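THE GREAT TEA TOWEL AMNESTY

Some of you will remember that in April we asked residents of Serkby to look in their kitchen drawers and tell us what was in them. The idea came from Mircea Barbu, who had opened his own drawer in search of a corkscrew and been unable to close it again. He suggested a short piece on tea towels. We thought it might fill a quarter of a page in a thin month.

The replies came to 3,426 tea towels, and we have had to buy a second box file.

It seems the village is sitting on a reserve of cotton and linen that would see it through a long siege, provided the enemy attacked mainly with washing-up. The average household uses the same four until they go grey and see-through, while the good ones lie flat in the dark, still creased from the shop. One couple on Mill Rise own 80 between them and dry their dishes with kitchen roll.

The souvenir towel is by far the largest group. We were sent details of castles, lighthouses, breeds of sheep, recipes for things no one has cooked since rationing, and a map of a Cornish branch line that closed the year after the towel came out. People were firm that these could not be used. Several said they were being kept "for best", though none could describe the occasion on which a tea towel would be wanted for best. A christening, perhaps, with a lot of plates.

Then there are the school ones, on which every child in the infants has drawn a self-portrait with arms coming out of its ears. They can't be used, because you would be wiping a roasting tin with somebody's face, and they can't be thrown out either, for much the same reason. Debora Galli has 9, covering three children, and admits that she can no longer find the youngest on any of them. 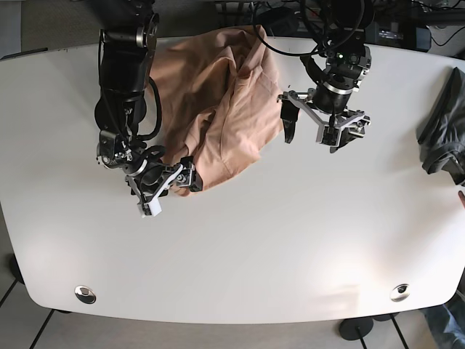
Should you iron a tea towel?
Only if you want to. A towel dries glasses just as well creased, and the best thing you can do for it is leave out the fabric softener, which coats the fibres and makes them push the water about instead of soaking it up.

That last point caused more trouble than anything else in the survey. We printed it on the noticeboard and within an hour someone had written "RUBBISH" beside it in green biro. The ironers of Serkby are a proud people. One reader irons hers in thirds, then in half, and stacks them with the folds facing left, and would like it known that her mother faced them right and was never happy.

So, the amnesty. Bring any towel you can bear to part with to the village hall between two and four in the afternoon on the day of the plant sale. Clean, please. There will be a swap table with room for 60, after which we start a heap. Worn ones will go for rags, and the cricket club has asked for anything large. Lighthouses may be exchanged for castles at the usual rate.

Mircea's drawer remains open. He has started hanging things on it.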